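Home Blog Projects Archive About

What we're spending on the two-arm setup this year

2019-05-04 — by Zachary Caron

I promised a few people at the Moranwood meetup that I would write down our budget, mostly so they could tell me where I'm wrong. We finally have numbers for nearly everything, so here it is.

Some background for anyone who doesn't follow along. Since January our group has been planning to get a two-armed robot that can do simple kitchen jobs: pick up a cup, move a plate, put a glass by the sink. We have a small pot of money from dues and one grant, and it has to cover the arms, the stand, the grippers, the computer and whatever we break. It doesn't cover new, full-price anything.

The arms are the big item. We looked at three routes. The first was buying new from Skadov, who sent a very polite quote that I closed after reading the first page. The second was building our own from printed parts and hobby motors. I've done one arm that way and I don't want to do two. The third was used arms from a lab or factory that is clearing out, and that's where we've landed. Paredes is a reseller a couple of hours from here that has a matched pair with a torso mount, and they will hold them for us until the end of the summer with a deposit of 600 dollars. The deposit comes off the price. It doesn't come back if we change our minds, and I had them put that in writing so we could all read it before voting.

Before paying it I wanted to know if two arms on that mount would even reach across the kind of counter we care about. So we have been working in simulation for a while now, in a kitchen model with an island, using arms set to the same lengths as the Paredes pair. It costs us electricity and evenings.
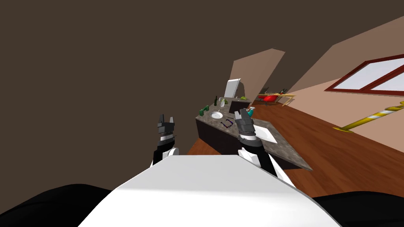 Nurncombe Robotics Club — Home Tasks Group

Reach over the island is the thing I've spent the most time on. With the right arm out over the counter you can get the gripper down near the small teal cup, but the forearm then passes over the sink, and that matters for us. If there's a tall faucet on a real counter, we'd have to come in from a different angle. I've added a line to the budget for a stand with adjustable height, which I had left out before. It's 49 dollars for the manual crank version from a surplus catalog, plus a bolt plate one of us can cut.

The grippers took longer to agree on. We are going with plain two-finger parallel ones. Several people wanted a hand with more fingers, and I understand why, but a decent one costs more than the computer does and we don't have a task yet that needs it. Cups, bottles and plates are what we have on the counter in the model. The plate is the hard one, lying flat like it does, and I'd sooner spend on softer finger pads and try sliding it to the edge. Pads are cheap and wear out, so I've budgeted a bag of them.

Glass is my other worry. A clear drinking glass behaves very well in simulation and I don't expect that to carry over to a real camera. We may need a better depth camera than the one I have at home. I've put roughly 900 dollars against "camera and computer" together, and the computer takes most of that. If the camera I own turns out to be good enough, the difference goes to spares.

Things I forgot in the first version of the budget, in case you're doing your own: shipping crates (the reseller charges for them), an emergency stop button, cable long enough to go from the base to the desk, insurance for the room, and new fuses. The crates alone would have sunk the old plan.

What I haven't worked out is maintenance. Used arms have used joints, and Paredes can't tell us how many hours are on these. They did offer to replace one joint at cost in the first year. I'd like to hear from anyone who has bought secondhand arms and kept them going — what failed first, and could you get the part?

The vote on the deposit is at the next meeting. If it passes I'll post the full spreadsheet, with the quotes taken out. Until then we keep running the cup task in the model and I keep looking for a cheaper crate.

Filed under: budget, arms, simulation

2 comments Share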